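Joining two lengths of backing cloth or paper so the join doesn't show

Posted in Home & Workshop > Photography and display

Ferenc Vida

I sell secondhand enamel badges and small tins, and I photograph them on coloured backing. The widest sheet I can get in Gullport is 70 cm, and I need more than that for the larger lots. Two sheets side by side leave a line down the middle of every picture. I have tried clear tape on the front (it shines) and overlapping the edges (it casts a shadow). I can't repaint between lots. Is there a tidy way to join them, or should I be looking for a wider roll? Light is one desk lamp on the left, plus the window until 5 in the evening.

3 replies

Sherif Benkirane

Butt the edges and tape from behind. Cut both edges fresh with a steel rule and a new blade; the factory edge is rarely straight. Lay the sheets face down, bring the edges together without overlap, and run one strip of paper tape along the full length. Press it flat with the back of a spoon. Turn over and leave it under a board for 20 minutes before hanging. 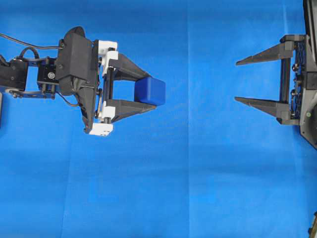 Placement of the join matters more than its quality. Even a close join will catch light if the two sheets lie at slightly different angles, and your lamp on one side makes that worse. On plain blue, the result is a thin lighter line running top to bottom, a little right of centre, where the two sheets appear to meet. It is faint, but an open stretch of colour gives it nothing to hide behind. Shift the backing sideways until the line passes behind the object, or crop it out. If neither is possible, turn the whole backing so that the join points towards the lamp.

Do not iron paper. Cloth can be ironed from the back on a low setting, but test a corner first.

Dralton

Just buy a wider roll. Pace in Brisgate had them last June, product code 668 I think, under the counter with the lining paper. Ask for matt.
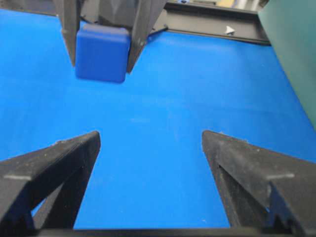

They will cut it to length if you bring the measurement, but they charge for the cut. Carry it home rolled on a tube — folded paper keeps the crease and you are back where you started. Don't know about cloth.

Ferenc Vida

Thanks both. The paper tape method works on a short test piece, with the join turned towards the lamp. With the lamp side-on I can still find the line, though only if I look for it. I will ring Pace about the roll before I cut up the good sheets. Does paper tape hold in a damp room? The backing stays up all winter.

Sherif Benkirane

Gummed tape will lift at the ends in damp. Use a self-adhesive paper tape and fold the last bit over the top edge. Check it when you change the lamp bulb.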